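Pantry Shelves: Keeping Dry Goods in Order

Most pantry trouble comes down to depth. A shelf that is too deep hides whatever is at the back, and you end up buying a second jar of cumin and finding the first one a year later. If you are starting fresh, go for shelves 12 inches deep for food and save the deep ones for the slow cooker and paper towels.

Before you put anything in, empty the whole thing. Wipe the shelves with warm water and a little dish soap, then go over them again with plain water and let them dry overnight. Run the vacuum nozzle along the back corners and any peg holes. Pantry moths lay eggs in exactly those places. If you have had moths before, throw out open flour, cornmeal and birdseed, and freeze the new bags for 4 days before they go on the shelf.

Set the shelf heights last. Stand your tallest everyday item on the shelf, add an inch, and put the next shelf there. Cans need very little room. Cereal needs a lot, and it is the one thing people always forget to measure.

Tall round containers

Tubes of chips, breadsticks, bread crumbs and oatmeal are easy to knock over when you reach past them. Keep them in a single row near the front, standing up, with something heavier at each end. A brick wrapped in shelf paper works fine. So does a big can of tomatoes.
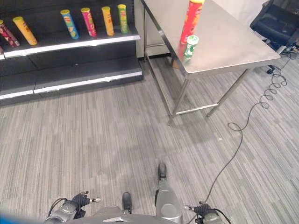
If your shelves are wire, lay a cut piece of vinyl flooring or a plastic cutting mat on top. Small jars wobble on wire, and a bag of rice with a pinhole in it will drip grains all the way to the floor. Cut the liner a quarter inch short on each side so it doesn't curl up.

Flour, sugar and rice

Move these out of the paper bags the day you bring them home. I use the square Clultitow bins with the gasket lid, but any container that seals will do, and a clean gallon jar with a screw top is cheaper. Cut the cooking directions off the bag and tape them to the back. Write the month you filled it on a strip of masking tape - April is enough, you don't need the day. Use up the old flour before you pour in the new. Whole wheat flour goes stale much faster than white and is better off in the freezer.

Brown sugar that has gone hard can be brought back with a slice of bread in the container overnight. Take the bread out the next day.

Snacks and small packages

Put these where the people who eat them can reach. In our house that is the middle shelf, at 30 inches off the floor. Anything I don't want opened before the weekend goes on top. Loose bags do better in a shallow bin than stacked, and a clothespin closes them as well as any clip you can buy. Tubes with a plastic lid can be reused once they are empty. Wipe the crumbs out with a dry cloth and use them for spaghetti, knitting needles or plastic grocery bags.

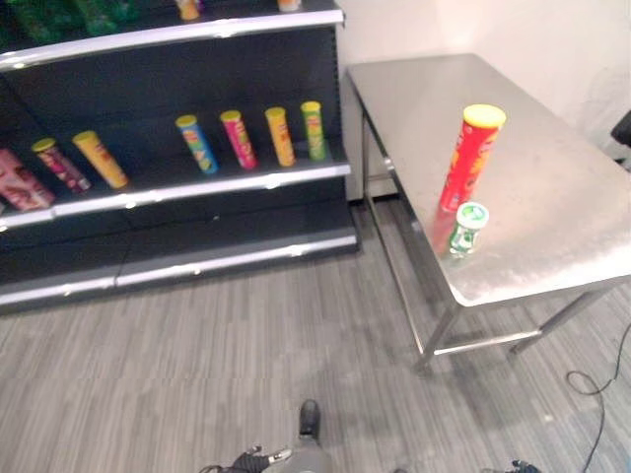

Snacks on the middle shelf, tubes and packages in one loose row.

Labels

Put the label on the shelf edge and leave the jar plain. You can then swap containers without peeling anything off. Painter's tape and a marker will last a year or so. The Drena slide-in strips look nicer, but they only fit an edge that is flat and at least an inch high, so measure first.

Once a month

Pick an evening before you shop and spend 5 minutes on it. Pull everything forward, look at the dates, and put the oldest in front. Check cans for bulges and rust along the seams, and throw out any that bulge without opening them. Onions and potatoes should be in separate baskets, down low and out of the light. Oil does not belong on the shelf next to the stove, even though that is where everyone keeps it.

A box of baking soda with the top torn off will take care of stale smells. Change it every three months and pour the old one down the kitchen drain with hot water.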